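My first month back at table tennis

Feb 1, 2025

After the long break I joined the club in Brekasik again. I had not played since my second child was born, and I was afraid that my backhand had left me for good. It had not left completely, but it was very slow to come home.

The first evening I played against Jeptoo Rweyemamu, who is left-handed and serves short to my forehand all the time. I lost 11-4, 11-6, 11-3. In the second game I began to push her serve long and deep, and this helped a little. Then she saw what I was doing and started to attack it. I must learn to drop the ball short again, close to the net.
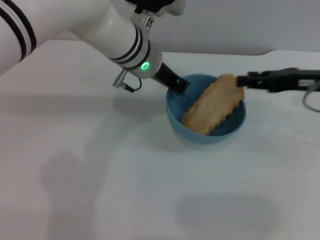
My rating is now 495, and before the break it was much higher, so I try not to look at it. Fulvio Farina, who trains us on Tuesdays, told me to forget the number until April and to work only on my feet. He is right that I stand too close to the table. When the ball comes fast to my elbow, I have no place to go, and I make a small ugly block with my racket in front of my stomach.

In the league we are in the same group as Givel and Stasiv. Givel has two juniors who hit very hard from both sides. We play them away, in the old hall with the slippery floor, and I already bought new shoes for it.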